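December, back on earlies at Kustelport. The gift trays came over from Plokuvcombe before I had my coat off, and the target on the board was 104 by lunch. We got to 100, so no complaints from upstairs.

I used to pack all of them by hand. Now I stand at the cell with a clipboard and restock when it asks. The left arm had a dark bottle over the clear tray, and the red-lidded jar and the yellow-capped bottle were standing by in the middle of the table.

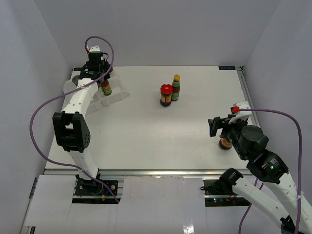
Ekua Kpodo reckons her wrists haven't ached since they moved her off packing, but she misses the talking, and she'd take the old bench back for one shift a week if they offered. I said I'd take two. The extra pay for minding the cell is fine. The quiet is what gets me.

Eylül Coşkun came down at 3 to go over the new job sheets. Packers are now "cell attendants", and we each have to do the Pudard course by the end of the month. I asked who covers the floor while we're in training. She wrote that down.

Afternoon was mixed condiments for the Tatlı order — more kinds on the table at once, so more for me to check. My feet are sore in a different place than they used to be.
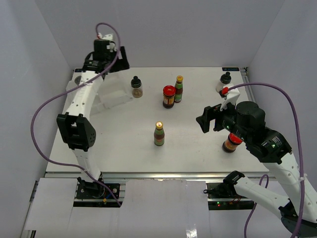 Jars and bottles out, afternoon run.

Need to ask about my locker key tomorrow, and swap the late shift with Ekua if she's still keen.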